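Cullham open day, 8th March

Quick write up before I forget it all. Train was late, missed the welcome talk, got a badge and a map with half the rooms wrong. Free parking if you drive, 400 spaces, full by ten apparently.

Started in the textiles building. Best bit of the day by miles. Natural dye room run by the Cifuentes people, onion skins, madder, weld, big steaming vats, and they let you dip a square of wool and take it home. Mine came out mustard. Smelt of wet dog all the way round after that.

Then the paper store. 351 sample books on open shelves and you can just pull them out. Could of stayed all afternoon. Ask for no. 348, the Grasenham wallpapers, gorgeous blues.

Lunch queue was shocking. Soup gone, cheese rolls only. Wandered the ground floor corridor while I waited.
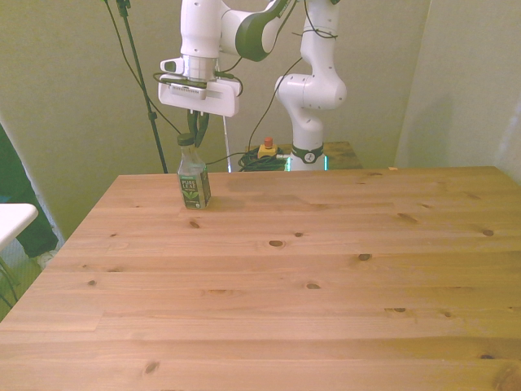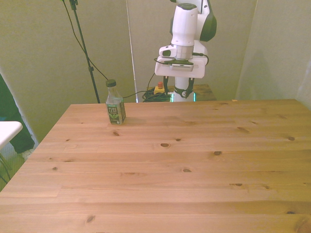

Pure Leaf bottle on the table, both times.

Afternoon

Edeck print workshop, booked slots only, so get your name down early. Lino cutting, two colours, nice sharp tools for once. They'd run off 500 posters for the day and were giving them away rolled up. Took two.

Bookshop shuts at four, not five like the leaflet says. Gutted. Next one is in May, will go for the dye room agian and bring sandwiches.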